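Print this page | E-mail this page
Filed under: Student Projects > Robotics > Final Reports
3 comments | 19 shares

Wiping a Flat Surface with a Two-Finger Gripper: Final Report, Limora Team
Senior Project in Automation, spring term

1. Summary

The Limora project set out to make a tabletop arm pick up a folded cloth, wipe a marked area of a white work surface, and put the cloth down again without help from an operator. The arm, the table and the control computer were supplied by the course. The team was responsible for the fingertips, the grasp planner, the wiping path and the test method. By the April review the system finished the full cycle in 63 percent of scored trials. The target in the proposal was 80 percent. Most of the shortfall came from the grasp step, and most of this report is about that step.

2. Task definition

One trial consists of five stages:

a. Locate the cloth.
b. Lower the gripper and pinch one fold.
c. Lift the cloth clear of the table.
d. Wipe the target area in parallel strokes.
e. Return the cloth to the parking zone and release it.

A trial is scored as complete only if all five stages finish without a stop command. Cleaning quality is scored separately and does not affect the completion score. The cloth is folded by hand before each trial, but it is not pressed flat, so the shape of the folds varies. This was a deliberate choice in the proposal. The Zernby team, which had the same arm last year, used a foam block as the wiping tool and reported that grasping was easy and edge contact was poor. We wanted the opposite trade.

3. Hardware changes

3.1 Fingertips

The stock fingers have hard, flat contact faces. On thin fabric they closed fully and the cloth slid out during the lift. We tested three replacement pads. The first was a ribbed pad cut from sheet stock, which held the cloth well but caught on the hem during release. The second was a flat silicone pad, which released cleanly and slipped under side load. The third was a small rounded pad, used for all scored trials. Its contact area is small, so it needs a more accurate approach, but it can enter a fold without pushing the whole cloth ahead of it.

3.2 Finger wrap

Both fingers are wrapped in blue tape between the pad and the finger base. The tape has two functions. It keeps the pad mount from shifting, and it gives the vision code a color that does not occur anywhere else in the work area. Early tests with bare black fingers produced false matches against the dark rails behind the table. After the wrap was added, finger detection dropped out only when the overhead light reflected directly off the tape.

The wrap needs maintenance. Loose ends lift after repeated closing cycles and can change the outline that the detector sees. We added a tape check to the start-up list and replaced the wrap when an end stood out far enough to touch the table during a low approach.

3.3 Force limit

The gripper controller, named Ackroyd in our code, accepts a closing force between 0 and a software maximum. We set the limit by closing on a single layer of cloth and raising the force one step at a time until the cloth survived a lift and a short shake. The final value was then raised by two steps. Higher values deformed the pads and caused the tips to pass each other sideways instead of meeting.

4. Software

4.1 Cloth detection

The cloth is gray and the table is white. Simple thresholding finds the outer shape without difficulty in even light. The problem is the shadow next to the cloth, which is also gray and has soft edges. With the first threshold the planner treated part of the shadow as fabric and sent the gripper to pinch bare table. We changed the detector to use local texture together with brightness. Shadow has almost no texture and is rejected. The cost is an added delay of less than one second per image, acceptable at our cycle time.

4.2 Grasp point selection

The planner, Fudora, looks for ridges inside the cloth region and ranks them by height contrast and by distance from the outer edge. A ridge near the outer edge is preferred if the fingers can straddle it. The training set for the ranking step contained 2000 labeled crops taken from our own practice runs. Labels were entered by two team members working separately. Where they disagreed the crop was dropped, and new crops were added to bring the total back to 2000.

4.3 Wiping path

The path is a set of parallel strokes with a fixed overlap. The arm keeps a constant height above the table. We had planned to use force feedback to hold steady pressure, but the wrist sensor signal was too noisy at the low forces involved. Constant height works on this table since it is close to level. It would not work on an uneven surface.

5. Test method

Debris for the cleaning score was dark and dry, scattered by hand inside the target area. Size and spacing were not controlled. We consider this a weakness of the method, because a single large piece counts the same as a tiny one. A later team should weigh the material before and after wiping.

Before each block of trials the operator ran the fingertip alignment check. The gripper is moved over the table and the fingers are brought close together. The operator looks for vertical offset between the pads, confirms that both wraps are visible to the detector, and records the result. A block was not started with a visible twist in either pad.
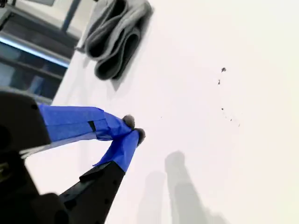

Figure 1. Fingertip pads nearly closed over the work surface, with the folded cloth and dark debris on the table.

The alignment check was added midway through the project. Results from earlier blocks are not included in the completion figure.

6. Results

Completion rate over scored trials was 63 percent. Failures by stage, most frequent first:

Grasp: fingers closed on one side of the fold or above it.
Lift: cloth grasped, then dropped before the wipe started.
Release: cloth stayed on one pad after opening.
Wipe: cloth rolled under itself during a stroke.
Locate: no cloth found, or wrong region selected.

Grasp failures were more common when the folds were tall and open than when they were tight. In an open fold the pads met inside the loop and closed on nothing. Fudora has no concept of loop width and ranks an open loop highly because its contrast is strong. This is the main known defect in the planner.

Fine particles were often pushed to the end of a stroke and left there in a line. Reversing the stroke direction on alternate passes made this worse. Strokes in one direction, with a lift between them, gave cleaner results and a longer cycle. The scored trials used the one-direction pattern.

7. Discussion

The rounded pads improved release and made the grasp more sensitive to position error. We do not have enough data to say whether the change was a net gain. The ribbed pads were dropped early, before the texture-based detector was working, and some of the failures charged to them may have been detection failures. A fair comparison would repeat the pad tests with the current software.

Lighting had a larger effect than expected. The side of the table nearest the lamp appears very bright to the detector, and small debris there is harder to separate from the background. Moving the lamp reduced the glare but lengthened the gripper shadows across the target area. We left the lamp in its original position and lowered the exposure setting.

8. Recommended work

Add loop width to the grasp ranking.
Repeat the pad comparison using the current detector.
Replace tape with a molded colored sleeve.
Measure debris by mass.
Filter the wrist sensor signal and retry pressure control.

The code, the labeled crops and the trial log are stored on the course drive in the Limora folder. The log uses the old stage numbering for its first two sheets. Stage 3 in those sheets is stage (d) in this report.

Tags: gripper, cloth handling, senior project, surface wiping
E-mail this report | Print | Comments (3)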